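Soltetti to reopen on Vatley site in December
23/11/2024

Soltetti, the Italian restaurant and bar, will reopen in December in the former Cabral unit at Vatley, after a refit of the kitchen and dining room. The new site is licensed for 230 covers, up from 200 at the previous address, and has a separate bar area with its own entrance.

The kitchen has been laid out by Tài Đồng, who joins as head chef. It is split into 3 sections – pasta, grill and cold – each with its own pass. Orders will be sent to the sections by the Urance ticketing system, which holds back starters and mains according to table timings entered by the floor staff. Extraction has been replaced throughout and the gas range has been swapped for induction.

The menu will be shorter than before. Fresh pasta will be made on site each morning, and bread will be baked in a deck oven carried over from the old kitchen. The wine list runs to 259 bottles, with a smaller selection served by the glass.

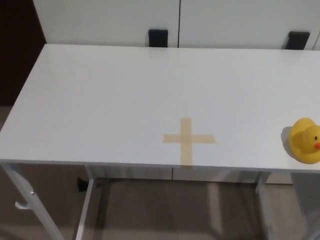
Dinner will be served from 5 p.m., with last food orders at 10 p.m. The bar will stay open until midnight. Lunch service is planned once the evening rota has settled, but no start date has been given.

Bookings for parties of up to eight can be made online. Larger groups should contact the restaurant directly and will be asked for a deposit. Gift vouchers issued at the previous address remain valid.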